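The craft corner at Sondholm got its new look in March, and I'm so pleased with it that it gets a gallery page all to itself! It's a small space with a lot of pattern in it – blue brick on the walls, roses underfoot (well, under the cardboard) – and I'd happily sit and look at it with a cup of tea for most of an afternoon.

A few notes before you scroll. The corner is mostly for card and paper projects, the sort of thing we also do over at Curberg, only there we have a long plain table and four stools and not a flower in sight. I tried plain here too and lasted a fortnight. The gallery counter stood at 3,078 visits when I last looked, so somebody out there must like a bit of pattern as much as I do.

If you want to try something similar, start with the mat. I went through 50 designs before I settled on roses, and everything else came easily after that. Slate blue turned out to be lovely with soft pink, and the white lines between the bricks keep it all feeling fresh.

## Roses, butterflies and brick

A flat piece of tan cardboard on the rose mat, with the little pink bucket of pens and markers at the back. The middle of the mat is properly scuffed now, but the butterflies are still pale and pretty – look for the pale blue one near the back right!
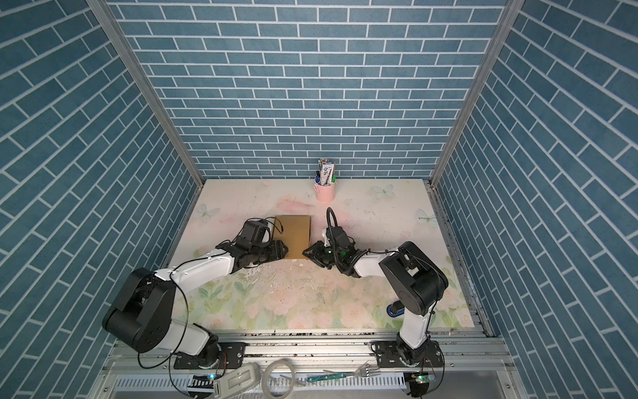 ## Coming next

The Mitville shelves, as soon as the paint is on. I've gone for green!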